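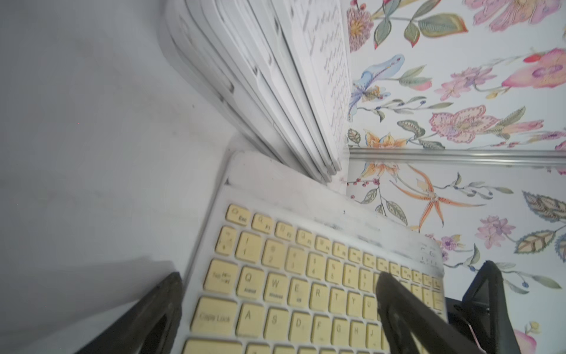

Castach Teleop Kit – two-arm teaching set

Castach is for people who want to teach a robot the way you'd teach a new coworker: by doing the job in front of it. You hold a pair of light leader handles, the follower arms copy your hands, and every motion is saved along with the wrist camera video. No code, no waypoint lists. Most people are moving things within minutes, and it's a lot of fun!

Handling tasks for office gear are where we've spent most of our bench time lately, keyboards especially. They're wide, flat and awkward to get a finger under, so the operator has to think about approach angle and grip width all the way through. You feel it in the handles, too – the Sakau trigger gives a soft push back as the fingers close.

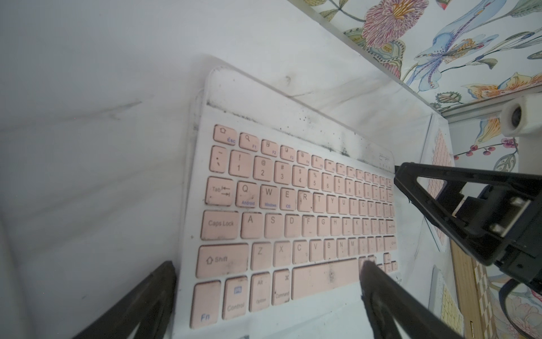
Follower grippers at a pink-key keyboard, seen from a wrist camera.

The open triangular fingers are our favorite part. They keep the weight down at the wrist and leave the camera a decent look at whatever you're reaching for. They come in black only for now.

In the box
2 leader handles with Sakau triggers
2 follower arms with grippers
Wrist cameras and mounting brackets
Medina recorder software, one license
Table clamps, cables, spare finger screws

Recording with Medina
Tap the foot pedal to start a demonstration, tap again to end it. Hold it down to throw the take away, which you'll do plenty on the first afternoon. Takes can be trimmed, tagged and replayed on the arms at reduced speed before you train on anything. Our keyboard starter set has 394 demonstrations, free to download with the kit, and it's a great thing to scroll through before you record your own.

Spare fingers and longer camera cables ship separately from Meniswood, our parts store. If you already own the single-arm version, your handle and clamps will work with this one – just update Medina first.

271 shares
2,142 likes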